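Why Do Map Games Use Hexagons?

July 8, 2021

If you have ever peeked inside the box of a big strategy game, the kind grown-ups spread across the whole dining room table and then ask everyone to please walk past slowly, you may have noticed something odd about the map. It has rivers and hills and little towns, just like any map, but it is also covered from edge to edge with six-sided shapes, packed together like the cells in a beehive. Those shapes are hexagons, and players call them "hexes" for short. So why did the people who made the game go to all the trouble of drawing them?

Let's start with a game you probably know already. A checkerboard is made of squares, and squares are lovely things. They are easy to draw, they fit together with no gaps, and you can count them with your finger. For checkers and chess they do the job beautifully. But suppose your piece is a messenger on horseback, and she needs to get across a wide field as fast as she can. How far is one step?

If she goes up, down, left or right, she moves from the middle of one square to the middle of the next, and that is one step. Now let her go from corner to corner, on the slant. She has moved one square again, but if you take a ruler and measure it, she has gone quite a bit farther! On a small board you hardly notice. On a big map, a rider who zigs along the slants will race way ahead of a rider who goes straight, even though their horses are supposed to be equally fast. That doesn't seem fair to the second horse.

You could make a rule that says no slanted moves at all, and some games do. Then you get the opposite problem, where going on the slant takes two moves, like climbing stairs, and it's slower than it ought to be.

Hexagons fix this in a very neat way. Every hex in the middle of the map has six neighbors, and each one of those neighbors shares a whole side with it, never just a corner. Measure from the middle of your hex to the middle of any neighbor and you will get the same answer all six times. (Try it, if you have some hex paper and a ruler handy!) So one step is one step, whichever side your messenger leaves by.
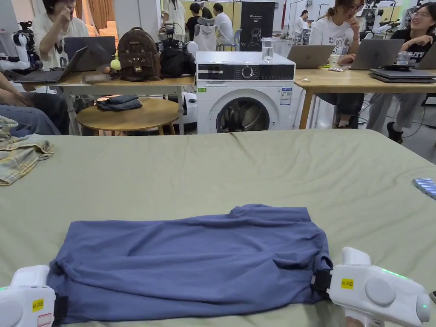
But why stop at six sides, one reader wrote to ask us, when a shape with eight sides would let you go in even more directions? It's a wonderful question, and the best way to answer it is with scissors. Cut out a handful of octagons, all the same size, with all their sides the same length, and try to fit them together on the floor. However you turn them, there will be little square holes left over between them, and your poor messenger would fall right in. Only three shapes with all their sides and corners matching can cover a floor all by themselves: triangles, squares and hexagons. Of those three, hexagons have the most sides.

Now, how does a game use all those hexes? Let's make up a small one and call it The Road to Givenwood. Each piece has a number printed on it, and that number tells you how many movement points it may spend on a turn. Going into a field costs one point. Going into a forest costs two, because you have to push through all those branches. Climbing into a hill costs three. If your messenger has four points, she can cross four fields, or two forests, or one hill and one field, and then she has to stop and rest until your next turn.

Suddenly the map matters a great deal! The shortest way to Givenwood might go straight over the hills, and the longer way around might get you there sooner. Players can spend ages staring at a map, whispering numbers under their breath, trying to work out which is better.

Many games print a tiny number in every hex, too. This works like an address. Usually the first half tells you which column you are in and the second half tells you how far down to go. It may look like a lot of fuss, but if a game has 1,263 hexes and you have to put the pieces away before supper, you can write the addresses down on a sheet of paper and set everything up again tomorrow just as it was.

Hexes aren't perfect, I should tell you. You can march along in six directions without wiggling, but if you want to go in between two of them, you have to zigzag a little. Coastlines and rivers wander through the middle of hexes without asking anybody, so the game maker has to decide whether a hex that is half lake counts as land or water. Often a river is drawn along the sides of the hexes instead, and then it costs an extra point to step over it.

Would you like to make a map of your own? Start small. Print a sheet of hex paper and color in 60 hexes, with plenty of fields, a patch of forest, a few hills and one town. Use a button for your messenger and give her four points a turn. Then ask a friend to find the quickest way to town, and see if you both choose the same road.

11 comments | Shared 100 times

More to read
What Are All Those Little Cardboard Squares For?
How Dice Make a Game Surprising
Taking Turns: Who Goes First, and Does It Help?
Draw Your Own Treasure Island
Why Some Games Have Two Winners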